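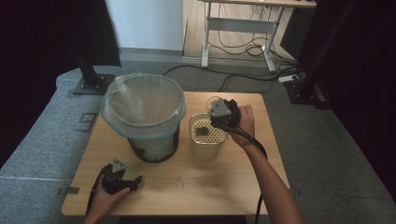

Capelania em disputa: o colégio de Banatham e a sala de silêncio

A direção do Colégio Hourani, em Banatham, decidiu manter aberta a sala de silêncio que os alunos utilizam para a oração antes das aulas, apesar de uma queixa formal que pede o seu encerramento até ao fim do ano letivo. A decisão foi comunicada às famílias em 26 de outubro de 2018, numa carta de duas páginas assinada pela diretora, Rasha Majali.

O colégio, público e com 956 alunos inscritos, cedeu a sala há 15 anos, a pedido de estudantes de várias confissões. Não há símbolos fixos nas paredes e a utilização é livre, mediante inscrição num caderno guardado na portaria. Segundo o regulamento interno, nenhum professor pode dirigir orações no local nem convidar alunos a frequentá-lo.

A queixa partiu de Corentin Bailly, pai de uma aluna do sétimo ano, que considera a existência da sala incompatível com a neutralidade do ensino público. "A escola não proíbe a fé de ninguém ao deixar de lhe reservar um espaço", escreveu no requerimento entregue à autoridade escolar. Bailly contesta ainda que a limpeza e a iluminação sejam suportadas pelo orçamento geral.

Em resposta, um grupo de alunos do ensino secundário reuniu 400 assinaturas em defesa da sala. Anas Moussa, de 17 anos, entregou o documento na secretaria e participou na reunião do conselho pedagógico. Moussa é muçulmano; entre os signatários há católicos, evangélicos e estudantes que declaram não ter religião, mas que recorrem ao local para ler ou descansar.

O jurista Noel Sebastian, docente na Universidade de Vidthorpe, entende que o critério decisivo é a igualdade de acesso. Um espaço aberto a todos, sem condução por funcionários, dificilmente constitui promoção de um culto - a conclusão seria outra, ressalva, se a inscrição fosse recusada a algum grupo ou se o horário coincidisse com atividades obrigatórias.

O pastor Wekesa Muli, da comunidade evangélica de Brelico, acompanhou a discussão e pediu contenção às famílias. Recusou, porém, a proposta de transferir os encontros para a sua igreja, por considerar que a deslocação excluiria os alunos que dependem do transporte escolar.

A autoridade escolar deverá pronunciar-se sobre o recurso apresentado por Bailly. Até lá, a sala continua a abrir antes do primeiro toque, e o caderno de inscrições permanece na portaria.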